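Hi all - I'm Randa Qaisi, and I'm looking for people with patient hands to come drive our robot arm at Fonari for an afternoon in Stirnenbridge!

You hold a small remote control, the arm follows you, and you stack blocks with it. We save every run so the arm can learn the job from you. My coworker Sajib Thambiah will sit with you the whole time, and you get eight practice tries before anything is saved. Dropped blocks are fine (I drop plenty).
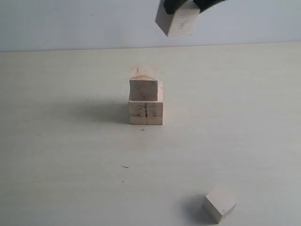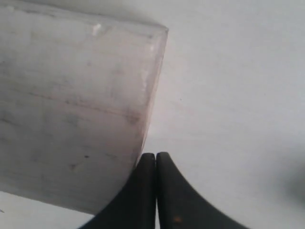

*Block task, Fonari: a block held up over the table in the first photo, the fingers nearly shut in the second.*

What I need from you:

- you're 18 or older
- you can stay for two hours, with a break
- left-handers very welcome, I only have three so far!

No robot experience needed, and gamers don't get a head start, whatever Imad Harb tells you. I have 33 spots open and pay is $69 per visit, plus parking. Bring a photo ID for the front desk.

To sign up, call extension 763 and ask for me or Gönül Soylu - tell us which hand you write with and if mornings work.

Posted 12 May 2019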